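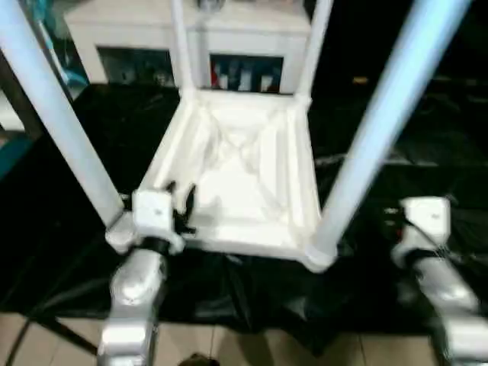

Equipment and Budget

Report to Helge Aasen, Terkstead
Oct 30, 2026
Prepared by Santeri Rissanen

Work on the furniture tasks continues at the two-arm station. The current task has a white plastic chair upside down on a black cloth, with one gripper at the joint between the seat and a front leg. The second arm is meant to steady the opposite side. We have logged 113 runs on this task since March.

Grippers. The fingers we have now are thin and suit small parts. Chair legs are thick round tubes, and we want a wider set for them. Utitz has quoted $3,384 for 4 pairs, shipping included. That is within the parts line, and I would like approval to order this quarter.

Work surface. The cloth wrinkles and shifts under the load. A fixed mat would be better, but we have not priced one yet.

Cabling. Trevor wants the floor cables in covered runs before we add anything else to the station. He is getting a price. I expect it to fit under maintenance.

Third arm. The Uvia proposal is on hold. I can't support the purchase until we know how much the new fingers improve the two-arm results — four weeks of runs should be enough to tell.

Needed from you: a yes or no on the Utitz quote, and the cost code to put it under.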